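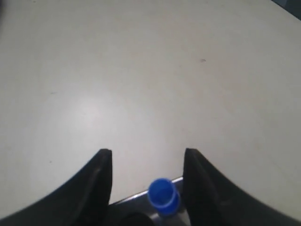 腕部相机重装、走线和夹爪归零:我在Cáceres工位上的做法

2025年7月18日更新

先说一下这篇是写给谁的。如果你手上也有一台桌面小机械臂,末端装着夹爪,夹爪后面又背了个腕部相机,然后某天你发现它抓东西老是往一边偏,或者转到某个姿势相机画面就闪断,那你遇到的事情跟我一月份遇到的差不多。我当时折腾了好久,标定跑了一遍又一遍,最后发现是相机支架松了,线又绷得太紧,手腕一转就把相机拽歪一点点。气死我了!

后来我把整个流程重新理了一遍,拆下来、装回去、走线、归零、标定,一口气做完大概一个下午。下面按我自己的顺序写,你的夹爪和支架跟我的不一样也没关系,道理是通的。

准备的东西

内六角扳手一套,要那种带球头的,支架后面的螺丝角度很刁,直头伸不进去。中等强度的螺纹胶一小瓶。Clislow的魔术贴扎带一卷(我以前用尼龙扎带,剪断的时候手一滑就把旁边的线皮划了,从此改用魔术贴)。一块打印好、贴在硬板上的棋盘格标定板。一支白色油漆笔。还有无尘布和一点酒精,擦镜头和手指内侧用。

软件这边,我用的是Divbridge,负责把手臂的关节数据和相机画面凑到同一个时间轴上。你用别的也行,只要能同时读到关节角和图像就可以。

先断电,再动手

这一步我知道大家都嫌啰嗦,我自己也偷过懒。手臂断电之后关节会软下来,所以先用软件把它开到一个低的、收起来的姿势,手托着小臂,再关电源。千万别在它伸得很长的时候直接拔电,整条手臂会砸到桌上,最先着地的往往就是相机。

断电前顺手把6个关节当前的角度存一份。后面装完上电,回到同一个姿势再读一次,两份一对,就知道拆装的时候有没有碰乱什么。我把这份文件叫"拆前",名字很土,但是很好找。

拆相机和支架

先拔相机那头的数据线,捏着插头拔,别扯线。然后松支架上的螺丝。松之前用油漆笔在螺丝头和支架之间画一道短线,装回去的时候对着这道线,以后检查也看这道线有没有错开。我第一次拆的时候没画,结果装回去以后角度差了一截,标定软件倒是照样给出结果,可是画面里的夹爪跑到一边去了,看着别扭得很。

支架拆下来以后看两个地方。一个是螺丝孔边上有没有发白或者细裂纹,打印件尤其要看。另一个是支架跟夹爪贴合的那个面,上面有灰或者残胶的话,相机就会微微翘起来,擦干净再装。我有一回就是一小粒干掉的螺纹胶垫在下面,找了半天。

镜头用无尘布蘸一点点酒精,从中间往外转着擦一次就够了。桌面上那些小黑点、小灰印子也建议趁这个时候擦一擦。我知道桌上有几个点不影响抓取,可是你要是在画面上做分割,它们偶尔会冒出来当小目标,尤其浅色桌面。擦不掉的我就记一下位置,在程序里屏蔽掉。

装回去:相机到底要看到什么

装相机的时候最常有人问我,画面里要不要把夹爪手指拍进去。我的答案是要,而且两边都要。手指尖大概在画面中下部,左右差不多对称,中间的空隙要看得清楚。这样东西夹住了没有,你从画面里就能判断,后面训练模型也好,人工复查也好,都省事。

调的时候先把螺丝拧到能推得动、但松手不会自己掉的程度,开着实时画面慢慢推。夹爪张到最大,看两根手指有没有哪根已经跑出画面;再合到最小,看指尖合拢的位置是不是在画面左右居中的地方。两个都满意了再上螺纹胶,把螺丝交替着一点一点拧紧。如果先把一颗拧死再去拧另一颗,支架会被带着转一个小角度,前面就白调了。

另外试着让夹爪夹一个你平时真正要抓的东西。我这边经常抓带盖子的透明小瓶,瓶身透明,在浅色桌面上几乎看不见边,能靠得住的就是那个颜色鲜艳的盖子。所以我会专门确认夹住瓶子以后盖子还在画面里,没有整个沉到下边缘外面去。如果你抓的是矮东西,可以把相机再往指尖方向低一点头。

曝光锁死,白平衡也锁死。自动曝光在浅色桌面上特别爱乱跳,黑色手指一张开,画面就忽亮忽暗。我在自己的相机设置里把曝光值固定在1040,这个数是照着我屋里的灯试出来的,你别照抄,对着自己的桌子试。判断标准很简单,桌面反光的那一块不要白成一片,黑色手指内侧还能看出一点层次,就可以了。

走线,我栽过最大的跟头
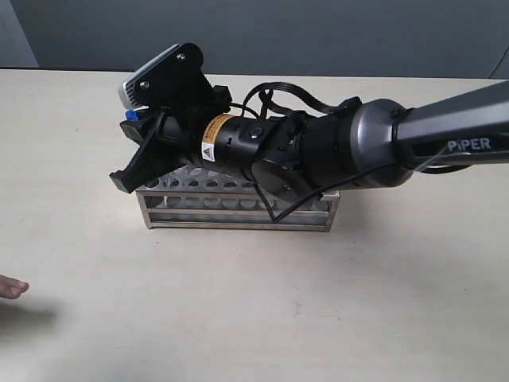 走线的原则就一句:手腕转到两头的极限位置,哪根线都不能绷直。我以前喜欢把线收得紧紧的,贴着手臂一路扎下来,拍照特别好看,一转手腕就开始扯相机。现在我宁可让它难看一点。扁排线从手腕上方拱过去,接到灰色关节壳那边;细线在手腕下面垂一个松松的弯,再绕回手臂上去。代价也很明显,手臂压低到试管架上方的时候,这个弯就垂在架子前面,架子又是一排一排的孔加上细框条,线要是再长一点,就很容易搭上去甚至被勾住。所以松弛量要一点点试,先留长,再往回收。

具体怎么试,我是这么来的。断电,用手托着手腕,慢慢把它转到一头的极限,看线有没有变直;再转到另一头。然后把手臂摆成工作时最低的那个姿势,夹爪张开,看线弯的最低点离架子顶面还有多少余量。如果下面那圈线比夹爪的下指尖还要低,就一定要收,因为最先碰到东西的会是线。

手腕下方那个圆圆的电机盘也别忘了。很多人盯着指尖看,觉得指尖没碰到就安全了,可是手腕一放平,那个圆盘垂得很低,离架子比你以为的近得多。我在Divbridge里给它单独加了一个碰撞体,粗粗包一个圆柱就行,别嫌它丑。

扎带的位置也有讲究。固定点要选在关节的两侧,不要正好扎在关节转动的那一段上。扎完以后用手指轻轻拨一下线,能前后滑动一丁点,就是合适的松紧。小臂下面那段线我会让它稍微垂一点,不完全贴死,往后接到底座那边再收紧。还有,手腕上那张橙白色的警告标签别拿扎带压住,以后换别人来用的时候要看得见。

上电,夹爪归零

线弄好以后上电。第一次上电手放在急停旁边,桌面上除了架子别留别的东西,架子里的试管也先全部拿出来。不是信不过你的手艺,我自己每次也这么干。

夹爪归零分两步。先把指尖内侧擦干净,让它慢慢合到底,读一次开合值,写成零点。然后张到最大再合一次,看读数回不回得来。如果每次合到底的读数都不一样,先别急着怪电机,看看指尖有没有歪。我的手指是黑色哑光的,内侧沾了东西不太看得出来,要对着灯侧过来看,或者拿手指摸一摸,滑溜溜的就是脏了。

归零之后夹一张纸试试。两根手指合住纸,轻轻抽,左右两边的阻力应该差不多。一边紧一边松,说明指尖不平行,松开手指根部的螺丝重新对。这个土办法是我从修打印机那里学来的,挺好用!

归零完成后让手臂回到断电前那个姿势,把关节角再读一遍,跟"拆前"那份比。差一点点是正常的,要是某个关节差得离谱,就停下来查,不要往后做标定。

手眼标定

标定板平放在桌面上,用胶带压住边角,确保它不会自己滑。手臂带着相机从不同的位置和角度去看它,每个姿势停稳以后采一张。我一般采51个姿势,采得多主要是为了后面能放心扔掉坏的,糊的、反光的、板子缺了一块的,统统不要。

选姿势的时候有几个小毛病要避免。一是大家爱平移不爱转,手臂在标定板上方推来推去,角度全是一个样,算出来的结果看着误差很小,一换姿势就露馅。手腕一定要多转,俯仰也要变。二是别总把板子放在画面正中间,画面的4个角都得让板子去过。夹爪手指会挡住画面下边的一部分,左下和右下比较难拍,把手臂抬高一点,让板子从手指外侧露出来,软件能认出局部格子的话就够用。三是停稳,线弯在那里晃,相机其实也会跟着微微抖,我每个姿势多等一会儿再采。

算完以后不要只看那个误差数字。我会做一个很笨的验证:在桌上放一个瓶盖,从画面里点一下它的中心,让夹爪尖走到它正上方停住,然后蹲下来平着看,对得准不准一目了然。换几个位置、换几个手腕角度各来一次。要是每次都往同一个方向偏,多半是标定结果里有个固定的平移没算好;要是手腕转到哪儿就往哪儿偏,那先回去摸一摸支架松没松,十有八九是它。

拿试管架跑一遍

标定过了我才跑正式的活儿。我们这条流程叫Dilletti,内容很单调,就是往不锈钢架子里插管、拔管。先空跑,架子里什么都不放,让夹爪悬在架子上方,沿着长边从一头走到另一头,速度调到最慢。人在旁边看两样东西,线和圆盘。手离桌子远一点,我自己也老忍不住把手搭在桌边上,要改。

空跑的时候还可以顺便看看腕部画面里那些孔。不锈钢的面反光,角度不好的时候孔的边缘会跟高光混在一起,识别就飘。我的办法是让手臂稍微斜着一点过去看,看清楚了再摆正往下走。也可以在架子下面垫一张深色的纸,孔里透出来的颜色跟钢面就拉开了,浅色桌面的话效果很明显。

空跑没问题,放一根管试,再慢慢加。我一般让它连续干一阵子,回来先看油漆笔那道线。没错开,收工;错开了,重新上胶。

平时怎么照看

每次开工前,我用手指轻轻推一下相机,有晃动就停。瞄一眼排线插头有没有往外退,退了按回去。指尖擦一擦。就这些,比泡杯茶还快。

隔一段时间把那个瓶盖验证再做一遍,每次都放在桌上同样的位置,我用铅笔在桌上描了个很淡的圈。偏差记在本子上,哪天突然变大了,翻一翻前后干过什么,一般就能想起来:哦,那天撞了一下。

扎带的魔术贴用久了会沾毛,粘不牢,早点换。排线如果有折痕,哪怕画面现在还好好的,也建议备一根新的在抽屉里。我那根就是折痕了很久都没事,偏偏在最忙的时候开始花屏。

几个老被问到的

画面闪断但是线没松怎么办?先换一个接口,再换一根线,最后才怀疑相机。换线的时候注意长度要跟原来一样,长了又要重新试弯。

支架能不能自己打印?能,我现在用的就是自己画的。螺丝孔周围多加点壁厚,打印方向别让层纹正好横在受力的地方。换了新支架,手眼标定必须重做,这个没有捷径。

只拆了相机擦镜头,没动支架,要不要重新标?做一次瓶盖验证,准就不用,不准就老老实实重来。

支架的图纸我还在改,主要想把固定线的小卡扣直接做在支架侫面,省一根扎带,改好了放到这一页下面。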